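Brandão, côté linge : plier sur la natte

Cette page rassemble nos notes sur le pliage des vêtements dans la petite chambre du fond. Elle fait suite à celle sur les draps, mise en ligne en mars. Nous plions ici les pantalons, les tee-shirts et les serviettes, le matin de préférence, à partir de 9 heures.

Le jean se pose à plat sur la natte tressée, jambes bien tirées. On lisse d'abord les poches, puis la ceinture. Une jambe se rabat sur l'autre, et le tout se plie ensuite en trois dans la longueur. Les pièces foncées restent ensemble.
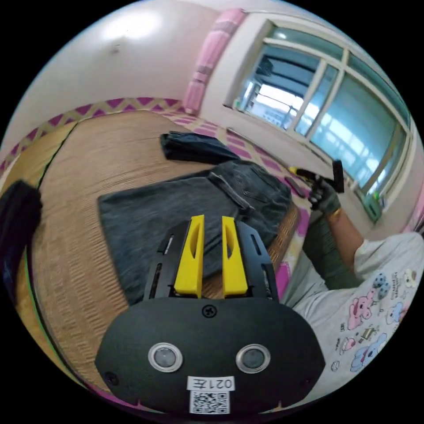
Jean bleu-gris à plat, linge bleu marine plié derrière.

Valquíria Mendonça nous écrit qu'elle plie les siens en deux seulement, parce que ses étagères Alldale sont profondes de 60 cm et que le pli en trois laisse trop de place perdue devant. Elle retourne aussi les jeans neufs sur l'envers avant de les ranger, pour éviter que la teinture marque le linge clair.

Pour une armoire moins profonde, nous gardons le pli en trois. Les piles ne dépassent pas la hauteur d'une main, sinon celles du bas se froissent.

Les tee-shirts vont dans les casiers Vuton, les serviettes dans le coffre du couloir. Un jean épais pèse 800 g et une pile devient vite lourde : nous mettons donc les pantalons sur la planche du bas.

La page suivante concerne les pulls et les couvertures de la maison de Bristmont.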